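guline-sync

Hi, I'm Leen, and this is the small tool I wrote to line up recordings from two hand-held grippers before we train anything on them. It reads both streams, finds the clock offset, and writes one merged episode per file. Nizar Hakim did the first version of the loader and I've been breaking it ever since!

The test set in the repo is snack sorting: wrapped candy and packets, a cardboard box, a striped cloth, left and right gripper both in play. 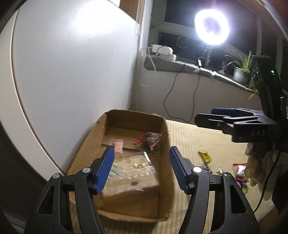 Install is one line (pip install -e . from the repo root), then run sync.py on a folder of raw episodes. There are 115 episodes in the August batch, and 17 of those are held out for validation - please leave them alone, or Ghada Moussa's numbers won't match yours. Each episode is around 2000 steps once merged.

Finger width gets resampled to match the video. Poses are stored per gripper, in that gripper's own starting frame, so apply the left-to-right transform in calib.json before you plan anything with both hands.
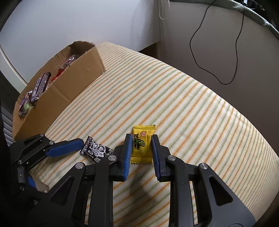
What happens if one stream drops samples?
Short gaps get filled in by interpolation, and anything longer is flagged in the episode's log so you can skip it at load time.

Still to do: a faster offset search, and a viewer that doesn't eat all my memory. Bugs go to me or Elias Hamdan.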